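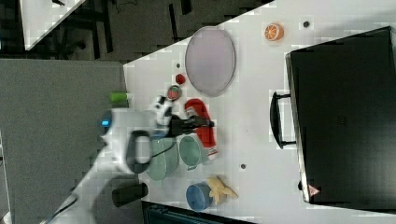 Plates go in first, flat on the bottom, and everything round goes in after, Tapio Kauppinen told the people waiting at the Tikeck counter, and if the lid has to be sat on then something is in there that belongs in another case.

That was the main message as the play kitchen loan in Munville started taking its suitcases back for the spring check. Last loans before the check went out already. Returns run through May, at the Bornska room, side door, up the ramp. Front door is still locked evenings because of the lock.

For anyone who hasn't used it. Tikeck lends out toy kitchens. No stoves, nothing big. A suitcase with toy food, a few dishes, something to wear on your hands or round your waist, a printed list inside the lid. You take it home for three weeks and bring it back. Day cares use it, grandparents use it a lot, one dentist's waiting room has had the same case renewed since winter (they have been asked to let it go).

There are 102 suitcases in the loan and all of them get opened, emptied onto a table, wiped, checked against the list and packed again. Last year the check found 272 pieces missing. Also a good number of pieces that were never Tikeck's to begin with. Real spoons, a real lemon in one case, that one had to be thrown out with the lining.

The tables were out in Bornska already this week. White tabletop, a big black suitcase lying flat along one side, and the small stuff spread next to it waiting for its turn. A pale lavender plate. Orange slice, watermelon slice, a red oven mitt with a white cuff. It looks like a small lunch for somebody. The plate is easily the biggest thing apart from the case, and it's the plates people get wrong, according to Kauppinen. They go in last, on top, at a slant, and the rim takes the weight when the lid comes down.

Eleven came back cracked over the winter, all packed on top. The new list has the plate on the first line now, in bold.

WHAT TO DO BEFORE BRINGING A CASE BACK

Empty it out completely. On a table, not the floor, the small round things roll under the couch and that's where most of them still are.

Go down the list in the lid. Mark what is missing with a pencil. Not pen, the lists get reused.

Wipe the plastic food with a damp cloth and a drop of dish soap. Let it dry all the way before it goes in. Last spring a case was packed damp and sat closed for three weeks and the smell is still in the lining, that case is now used for spare lids.

Cloth things, mitts, aprons, the napkin rolls: wash at low heat, no dryer. The cuffs shrink. Cloth goes in last, on top of the food, it keeps things from knocking around.

If the list is gone from the lid, come anyway. They can print one.

Missing pieces are not charged for. This was asked several times at the counter and the answer stays the same, no charge, just mark it. There was talk of a deposit last fall and it was dropped. "People stopped bringing them back at all when they thought they'd have to pay for a strawberry," Kauppinen said. "Then we're out a suitcase."

The fruit goes missing most. Slices more than whole fruit, small more than big. Strawberries are the worst, followed by anything a child can close a hand over. Cucumbers and eggplants almost always make it home. Nobody at the counter had an explantion for the eggplants except that there are too many of them to start with.

SPARES WANTED

Tikeck is short of the following and will take them used, as long as they are clean and not chewed:

Round slices of any fruit
Strawberries, tomatoes, any small red thing really
Oven mitts in child and adult size, the adult ones get used just as much
Flat plates, light colors, no glass, no ceramic
Suitcases with a zipper that goes all the way round

Not wanted: eggplants. Also toy meat with magnets in it, toy cakes that play music, and anything with batteries. The battery stuff gets switched on in the closet at night.

Lehtinen, the luggage repair on the corner, is doing the zippers again. 41 cases are down for repair this time, mostly zippers, some wheels, a couple of handles that won't go back in. The shop does it at cost and asks that people not bring the cases there directly. They all have to go through the Bornska room so the tag can be taken off and written down. Two cases were handed straight in at the shop last May, sat there all summer behind a stack of trunks, and were reported lost in the meantime.

The shop also says, and this goes for any suitcase, stop pulling the zipper with one hand while the lid is up at the other end. Close the lid all the way down, hold the corner, then pull. Corners are where the teeth go.

MORE LOANS THAN EVER

The loan book stood at 3138 loans when it was closed for the check, counted from the first case. It's a paper book. There is a plan to move it to a computer and the plan has been there as long as the book.

The waiting list is longest for the market case (scales, baskets, fruit and vegetables) and the breakfast one. The soup case doesn't go out much. It may be split up and the ladles moved over to the others, which have been missing ladles.

A mother returning a breakfast case said her two had played with it every day for a week and then only with the suitcase, with one of them inside. She was told this is fine but to keep the lid open and the zipper off. It's on the list too, at the bottom, has been for years.

Another borrower asked why the cases can't just be boxes. Boxes were tried. They came back wet, or flat, or as a boat. The suitcases roll, they fit in a bus, and kids like to pull them, which gets them back to the counter faster than a reminder card does.

One change from this year: the cases will no longer be sorted by color of the food. It was tried over the winter, a red case and a green case and so on, and it was nice on the shelf but the children wanted a bit of everything and people took two home to mix them. Mixing made a mess of the lists. So from now on every general case gets some fruit, some vegetables, a plate, something to cook in and a mitt. Themed cases stay as they are.

Labels are changing as well. The stickers came off in the wash and two were found stuck to a cat, says a note pinned up by the sink. Numbers go on with a paint marker now, on the back of the plates and on the inside of the cuffs. If you've got pieces at home with an old sticker, leave it on, they'll deal with it.

Lending starts again when the last case is packed. No date given. Kauppinen said end of May if the zippers come back in time and June if they don't. Names can go on the waiting list now, at the counter or by a note through the side door. Please write so it can be read, there is one on there that says either Soup or Susan.

Update: we first wrote that returns are at the front door. Side door. Sorry. Also the three weeks applies to all cases, also the market one, an earlier version had two.

Shares 41 | Comments 6

Munville news desk | Contact | Copyright 2018 | Back to top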